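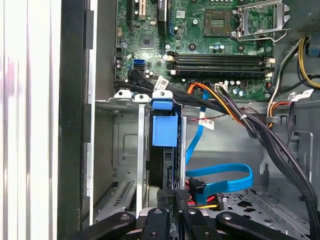
How often should I clean the dust out of a desktop computer?

Every few months is plenty for most homes, and once a month if you have a shedding dog, a wood stove, or a tower that lives on carpet.

Huet Desktop Dusting Kit
from Tornmont

In stock. Ships in its own box, no extra packaging.

We have sold the Huet kit since August of last year, and it has slowly turned into the thing we recommend most often when somebody writes to ask why their old computer has gotten so loud. Nine times out of ten the fan is working hard because it is wearing a gray felt sweater. A good dusting won't make a tired machine young again, but it will usually quiet it down, and it's a pleasant enough job for a rainy afternoon with the radio on.

The kit is built around a hand blower, a big soft rubber bulb with a long nozzle. We went back and forth on this for quite a while. Canned air is quick, sure, but it spits cold liquid if you tip it, it runs out halfway through the job, and then you have an empty can to get rid of. The bulb never runs out (your hand might get tired before the dust does, so take breaks!). It puts out a short, firm puff that will lift loose dust off a board and out from between the fins of a heat sink, and you can aim it very closely with the narrow tip.

What comes in the box

Rubber hand blower with wide and narrow tips
Wide brush, soft goat hair, for flat areas and the floor of the case
Narrow brush, firmer, for fan blades and vents
2 microfiber cloths, washable
Foam swabs, bag of 300
Screw tray with a magnetic base
Canvas roll with a tie

The swabs are the same ones we sell separately under the Ponine name. People tend to use them up on keyboards and camera bags and the little grooves around the stove knobs, so we made sure the bag is a generous one. Refills are on the Ponine page.

How to use it

Shut the computer down, switch it off at the back if there's a switch, and unplug it from the wall. Hold the power button in for a few seconds. Carry it outside or to the garage if you can, or lay an old sheet on the kitchen table. Open the side panel (your manual will show you how, since every maker seems to have a different idea about it) and drop the screws in the tray.

Touch bare metal on the case before you reach in, and do it again now and then as you go. Start at the top and work down so you aren't dusting the same spot twice. Hold each fan still with a fingertip while you blow or brush it. Leave the cables plugged in where they are and just work around them gently. If there's a filter at the front, wash it in warm water and let it dry all the way, overnight if need be, before it goes back in.

Please don't open the power supply itself. A few puffs through its grille from the outside will do fine. And please don't use the household vacuum inside the case, however tempting it looks sitting there in the closet.

Sizes and details

Total weight, packed: 313 grams
Canvas roll: 7 inches tall when closed
Blower: natural rubber, no latex-free version at this time
Brushes: wash in mild soap, dry flat

About the brush change

Kits shipped from October 2019 onward come with the firmer narrow brush. The earlier one was lovely and soft but it went floppy after a few washes, and a good many of you told us so. If you have the old style and would like the new one, write to us with your order number and we'll put one in the mail at no charge while they last.

Goes well with

Zendidness desk mat, large. Soft enough to lay a computer on its side without scratching the paint, and it rolls up with the kit.
Ponine swab refills.
Tornmont small screwdriver set. The Huet kit does not include a screwdriver. Most newer cases open with thumbscrews, but older ones often need a medium Phillips.

Returns and repairs

Send it back within the month if it isn't what you hoped for, used or not. We'd only ask that you shake out the brushes first. If the bulb ever splits or the stitching on the roll lets go, we will replace that piece, and you can keep using the rest in the meantime.

Questions about shipping, gift wrap or larger orders for schools and offices can go through the contact form at the foot of the page. We're a small shop and we do read every one, though it may take us a day or two to get back to you.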